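4.2 Stand sales and the fan recipe contest

Data for this part come from the Standholm arena, one season, 35 home dates. Nine food stands on the lower level, all run by the same caterer (Cladness). The contest asked ticket holders to send in a hot sandwich idea. Any filling, any bread, had to be cookable on a flat grill in under three minutes. Winner on the menu from April to the end of the season, plus a pair of seats for the last game.

We got 622 entries from the caterer's inbox after duplicates were taken out. Each entry coded by two readers for main filling, sauce, bread, and whether it named a local food. Disagreements settled by talking it over, no third reader. Coding sheet is in the appendix. Entries without a full recipe (only a name, say, or a joke) were kept in the count but left out of the ingredient tables, so the column totals there are smaller then the number above.

Main pattern is plain enough. Fans sent in food they already cook at home, with one odd thing added. Pickled something, most often. Then crushed chips, then a sweet glaze. Very few entries built a sandwich from nothing. This fits what Section 2 says about recipe contests in grocery stores, where the winning dish is usually one step away from a known one. It doesn't fit the caterer's own guess, which was that fans would go for size. Big portions came up less than expected, and mostly from entrants who also left out the bread.

Sales side. Three finalists were sold at three stands each for a two-week trial, same price, same sign. Stands were matched by foot traffic the season before, not by menu, and that is a weakness. Stand near the north doors always sells more of anything hot. We adjusted for it using last season's game-by-game receipts but the adjustment is rough, see 4.4.

The three finalists:
Onion and mustard melt on rye (entered as "the Handuvari")
Pork with pickled cabbage and chips
Sweet glazed sausage with slaw

The pork one won on units sold. The melt won on repeat buys, as far as the receipts can show repeat buys, which is only for people paying with the arena app. So two different winners depending on what you ask. The caterer picked the pork. App users are younger and come to more games, and we would not stretch the repeat figure to the whole crowd.

Sauces were the sticking point. All three finalists came in with home measures ("a good squeeze", "some vinegar") and had to be turned into something a stand crew can pour the same way every night. The Hosoda test kitchen did this part. Small batches, salt and acid changed one at a time, short tasting by stand staff, notes kept on paper. Final sauces were thicker than the home versions in every case, mainly so they stay put on the bun. Entrants were shown the changed recipe and could object. One did, over the amount of sugar, and the batch was redone.

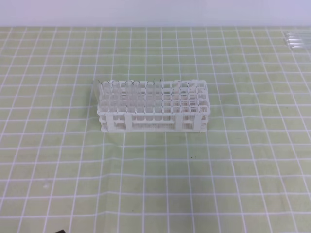 Figure 3. Test tube rack with glass tubes.

Did changing the sauces hurt the fan appeal of the sandwiches?
Around a third of the exit survey answers mentioned the sauce at all, and those were mostly positive, so we found no sign of harm at this sample size.

Survey was short on purpose. People leaving a game will answer one question, maybe two. We asked what they ate and if they would get it again. Open comments were optional and many are a single word. Anyone who said they had not bought a finalist was thanked and let go, so there is no comparison group of regular hot dog buyers, wich we would fix in a second round.

Last point, on cost. The chips on the pork sandwich went soft if it sat under the lamp, and stands began making it to order, which slowed the line at intermission. Receipts show the dip clearly at the two smaller stands. Waste was not logged by item.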